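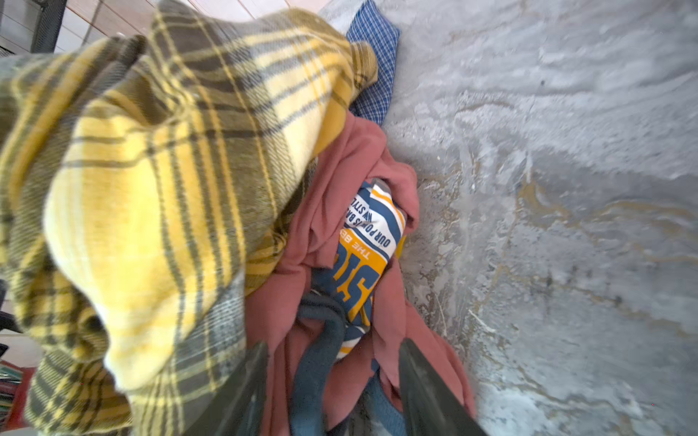 # Chapter 4. Governing Without a Majority

In February the government of Fasness lost its budget vote by two voices, and the prime minister did not resign. Many students find this surprising when they read about it for the first time. They learned in school that a government rests on a majority, and they expect that it must fall when the majority is gone. In practice the rules are more complicated, and in this chapter we study them with some patience.

The parliament of Fasness has 125 seats. After the election, three parties signed a coalition agreement of 45 pages, and together they held a comfortable lead. Then the smallest partner, the Ikano List, left the cabinet because of a disagreement over rural hospitals. The government continued with 51 seats of its own and had to look for support before every important vote.

## 4.1 What a minority government is

We call a cabinet a *minority government* when the parties that hold ministries have fewer than half of the seats in parliament. The definition says nothing about how the cabinet came to this situation. Some are in the minority from the first day. Others, like the one in Fasness, become so during the term.

It is useful to separate two questions:

- Who sits in the cabinet?
- Who votes for the cabinet when its survival is in danger?

A party can answer "no" to the first question and still vote with the government for years. Such a party is called a *support party*. Its promise may be written and public, or it may be only an understanding between two leaders, and in the second case it is much harder to study.

## 4.2 Confidence and the budget

In Fasness, a lost budget vote does not remove the government. Only a motion of no confidence can do it, and the motion needs an absolute majority of all members, present or not. In the neighboring republic of Pesham the rule is stricter: a cabinet that loses its budget must offer its resignation the same evening.

Valdir Miranda, who compared the two parliaments in his lectures at Luo, observed that opposition parties in Pesham vote against the budget less often, although they criticize it more loudly. We return to his argument in section 4.5.

Before you continue, read again the table of electoral systems in Chapter 3. The terms *threshold* and *list seat* will be used from here without explanation.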